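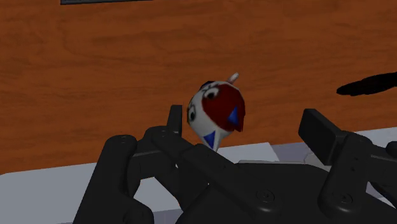

Lucinda Mercado reckons you should get the hand working in the sim before you so much as open a bag of screws, and after the September mess with the Morkden servos I'm with her. So, hand tips, in no order, typed between jobs.

- Start with something small and light. Toy figure is fine. Egg shapes are a pain, good practice though.
- Fingertips too slippy in the model? Turn friction up a bit at a time. Not to max. You'll only fool yourself.
- Palm up first. Let the fingers cradle, then try pinching.
- Save every pose that holds. Name them properly, "test2new" is no use to anyone.

**Then the real one**

- Dry fit every finger before glue or threadlock. Joints should flop under thier own weight.
- Print slow, 200 micron layers, 60 percent infill on the knuckles. Less is ok for the palm.
- Screws: stop when snug. Plastic strips fast. Stripped one? Bit of filament in the hole, melt, redrill.
- Tendon line, cut 40 cm per finger and trim later. I cut short once. Never again.
- Bike inner tube makes decent grippy pads. Wash the talc off frist.
- Leave glued pads 48 hours. Yes, all of it.

Cables: tape a label on both ends. Wanting Liao uses nail varnish dots, quicker, and they don't peel.

Bench rule as always, power off before fingers go near fingers. Spare Sullix bearings are in the biscuit tin, put the lid back on pls.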